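Knit slip-on shoe

A knit slip-on shoe is a light, laceless shoe whose upper is made mostly or wholly of knitted fabric. It sits somewhere between a house slipper and a canvas sneaker, and in many homes it does the work of both — worn out to the mailbox, on short errands, and on long afternoons indoors.

Upper and decoration

The upper is usually a ribbed knit, since ribs let the fabric stretch over the foot and then draw back in again. Bright colors are common, and so is a contrasting pattern. Green with yellow decoration and a white edging is a cheerful combination, and the yellow may take the form of stripes, short bars or longer curved strokes.
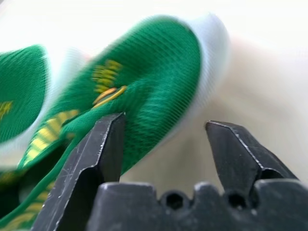
Makers

In the town of Vosside, the Drutier workshop began selling knit slip-ons with just 5 colors, and its first full season came to 2,000 pairs. The rival house of Tannous followed with a softer style that it still brings out every August.

Boxing and storage

New pairs are generally sold in a shoebox, and many people keep the box for the off season. One with an attached lid is especially handy, as there is no loose top to go missing behind the closet door. Knit uppers crush easily, so the shoes are best laid on their sides, heel to toe, with a little tissue in each one. A pair with white soles should be wiped down before it goes away — a damp cloth is plenty.

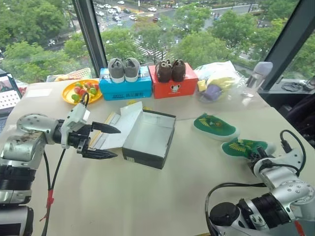 Care

Most pairs can be washed by hand in cool water with mild soap, and should be left to dry in the shade, well away from a heater.

See also: Slipper; Ribbed knitting; Neltasov boot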